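Ultix Kitchen Planner, two months in

Posted Oct 20, 2019

I bought the Ultix planner in May, when we decided to redo the kitchen without hiring a designer. It costs 41 dollars for a license that covers 2 computers. There is a free trial, but it won't let you save, so I paid after one evening. The real work on our kitchen started later and took two months.

Setup is simple. You type in the wall lengths, drop in the windows and doors, and the program draws the room. It does not like walls that are out of square. Ours are, and I had to enter the long wall in sections to get the sink cabinet to fit.

The cabinet library is large. Brastetti and Enia both have full ranges in it, with the right widths and door styles. Fülöp has base units only, so I used generic wall cabinets and changed the sizes by hand. Countertops can be any shape you want. Handles are a weak spot: there are few to choose from and they all stick out too far.

The parts list is the best thing in the program. It prints every cabinet, filler strip and toe kick with sizes. I took it to the store and the order came to 392 dollars less than the quote I had been given before. Most of that was filler pieces we didn't need.

The 3D view is slower. On my older laptop it takes a while to redraw after each change, and moving in close to a corner is awkward. The colors are fine for telling finishes apart, but I would still get real door samples before ordering.

Help is by email only. I wrote once about a missing drawer size and had an answer the next day. The manual is short and leaves out the lighting settings completely.

I would buy it again for a room with straight walls. For an old house, plan on extra time with the tape measure.

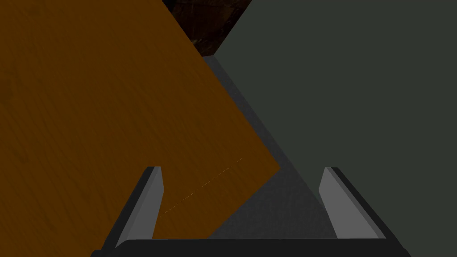
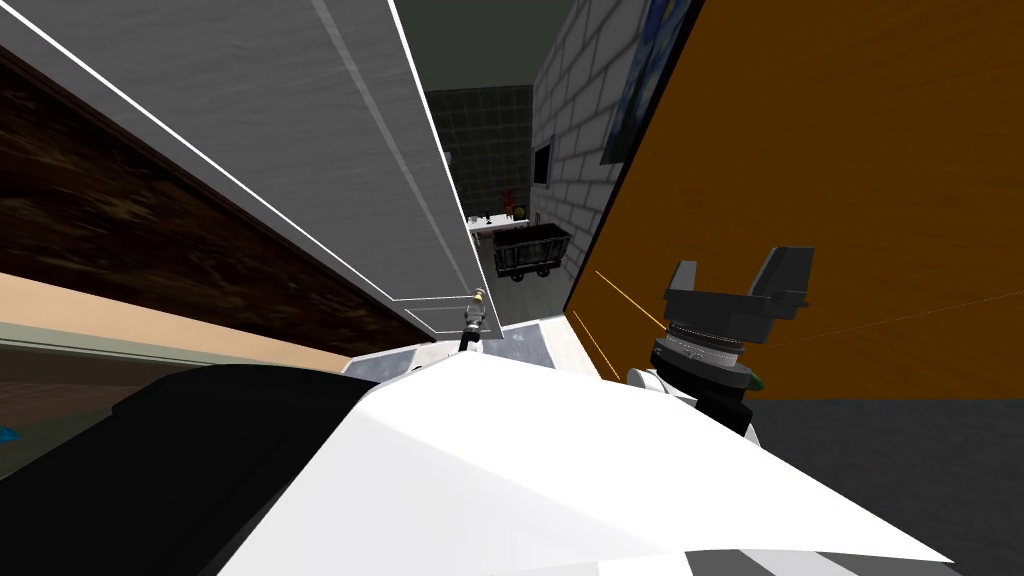

3D close-ups: wood surface (first), pale gray door with white trim and orange wall panel (second)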